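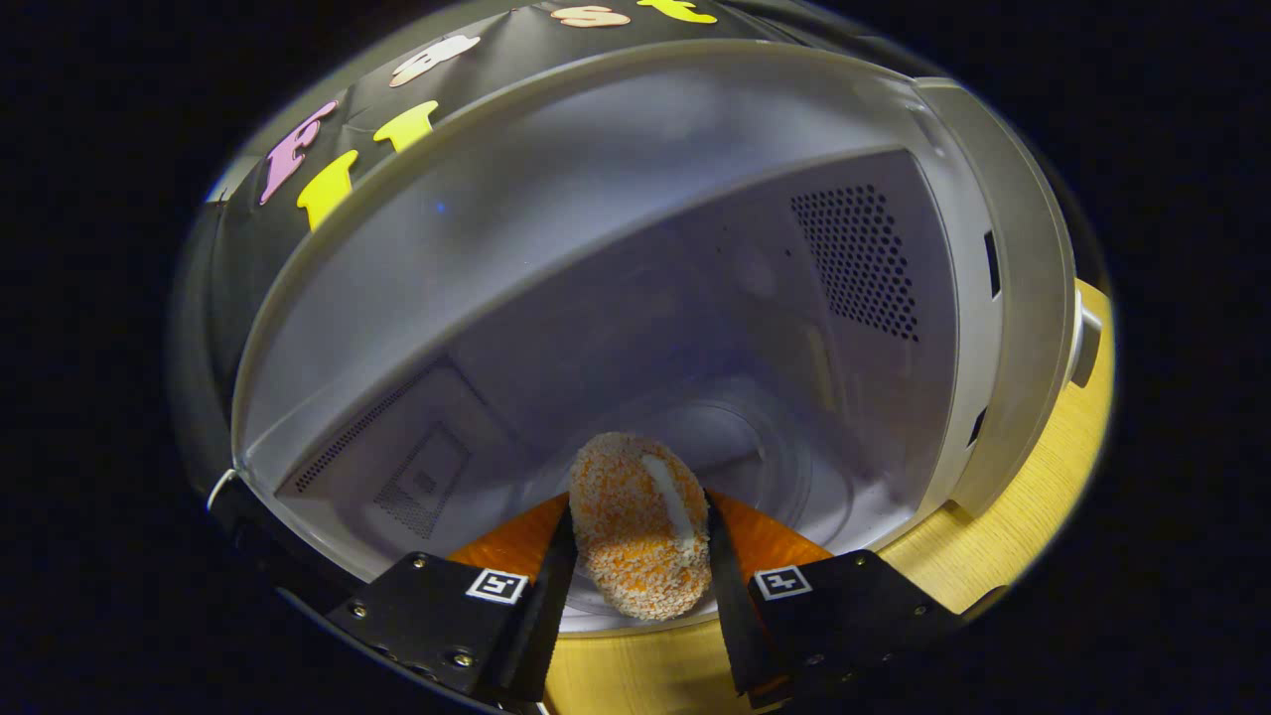 Evanthia Chatzigeorgiou writes to ask whether I have ever, in my life, met a croquette that was improved by being kept out of hot oil, and whether I would care to come to Udanthorpe and say so to her face. She was replying to last month's column, in which I said some warm things about cooking breaded food in the small domed oven that sits on my worktop. Hers was the longest of the letters and the only one with underlining.

I have thought about it, and I would like to hold my ground, or most of it.

Let me begin by giving her the oil. A croquette dropped into a deep pan of fat comes out the same colour all over, with a shell that cracks when you look at it. It tastes of holidays. I've eaten them standing up at a counter with a paper napkin that went see-through in my hand, and I have no argument to make against any of that. If Evanthia wants to keep a pan of oil going in Udanthorpe, I'll bring the napkins.

But I don't live at a counter. I live in a house with one small kitchen window that opens as far as the drainpipe. The last time I fried anything properly was in March, and there's a coat in the hall that still remembers it. Then there is the matter of the used oil, which has to be cooled, strained, poured into a bottle, labelled so that a guest doesn't dress a salad with it, and driven to the tip. I had three such bottles under the sink before I admitted I was running a small refinery.

So, the oven. My complaint about the people who dislike them is that they judge them by the bagged stuff. Tip a frozen Cikia croquette into anything you like and it'll taste of the bag. The people who love them are no better, mind. They will tell you it's just like frying. It's nothing like frying! It is baking in a hurry, and once you accept that you're baking, you start to treat the crumb with some respect.

The crumb is where all the trouble lies. Hot oil forgives a bad coating, up to a point, by sealing whatever it finds. Dry heat forgives nothing. If you leave a bald patch, a bald patch is what you'll be served, and sooner or later the filling will go looking for it. I have opened the lid on potato that had left home entirely.

Most of us crumb badly, I think, and we do it out of squeamishness. We don't like having egg on our fingers, so we hold the thing by its edges, like a wet stamp, and those two edges never get done. We pat where we should press. We use a saucer of crumbs when we ought to use a roasting tin, and by the fifth croquette the saucer holds mostly gravel and egg. Then we blame the machine.

My own method is not elegant. Flour, egg, crumbs, a rest in the fridge, then egg and crumbs again. I use coarse crumbs, from old bread, dried on the rack until it's hard enough to worry the dog. I stir a spoonful of oil into them before they go anywhere near the potato, with a little paprika if I want people to think the colour is skill. Thirteen minutes, turned once, and the turning done one at a time, by hand or with something gentle. I know there are people who shake the basket. I suspect they're the same people who shake a bottle of fizzy water and hand it to you.

And don't crowd them. This is where I lose families. Eight is my limit for a batch, and a household that wants twenty is going to be eating in shifts, with the cook getting hers last and cold, as cooks do. Evanthia makes this point with some force. A good pan of oil, she says, will feed a christening. She's right, and I've nothing clever to put against it except that I am seldom asked to do a christening.

Where I part company with her is over the idea that ease is a kind of cheating. She says a croquette should cost you something. Well, it does. It costs you the boiling and the mashing, the béchamel if you're of that school, the rolling, the chilling, and the double crumbing with your hands turning slowly into gloves. By the time the thing is ready to cook you have been at it since lunch. I can't see why the last thirteen minutes must also involve danger.

I'll admit to one defeat. I tried her cheese ones, from the recipe she copied out on the back of her letter (Stefanou's, she calls it, without telling me who or where Stefanou is), and my oven made a poor job of them. They slumped. Two of them merged. They need that first slap of hot fat to hold themselves together, and no amount of warm moving air is going to do it.

So cheese to Udanthorpe, potato to me. I've written back to propose this as a border, and asked in the same letter if she'd mind telling me where she gets her breadcrumbs, as mine ran out on Thursday's worth of practice and the Tarnero ones from the corner shop are like sand.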